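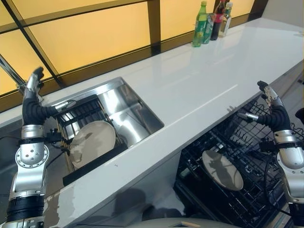

1/ Seit November lerne ich für die Sprachprüfung, und ich möchte hier aufschreiben, was mir geholfen hat. Deutsch ist meine dritte Sprache, bitte haben Sie Geduld mit meinen Kommas.

2/ Am Anfang habe ich 80 Vokabeln pro Woche auf Karten geschrieben. Das war zu viel. Nach einem Monat wusste ich noch die Verben, die Substantive waren weg — und die Artikel sowieso.

3/ Meine Tandempartnerin Jaqueline Ocampo hat mir geraten, jeden Abend 11 Sätze laut zu lesen, immer dieselben, bis sie langweilig werden. Ich mache das nach dem Abendessen in der Küche.

4/ Die schwierigste Sache bleibt für mich »doch«. Im Lehrbuch steht es auf Seite 78, mit einem halben Absatz Erklärung. Auf der Arbeit bei Guillot höre ich es in jedem Gespräch.

5/ Macario Chávez fragt, welche App ich benutze. Zurzeit keine. Ich hatte zwei, beide wollten jeden Morgen gelobt werden, dass ich sie öffne.

6/ Nächste Woche schreibe ich über den Hörteil. Wer einen langsamen Podcast kennt — gern auch über Gärten oder Züge — bitte hier antworten.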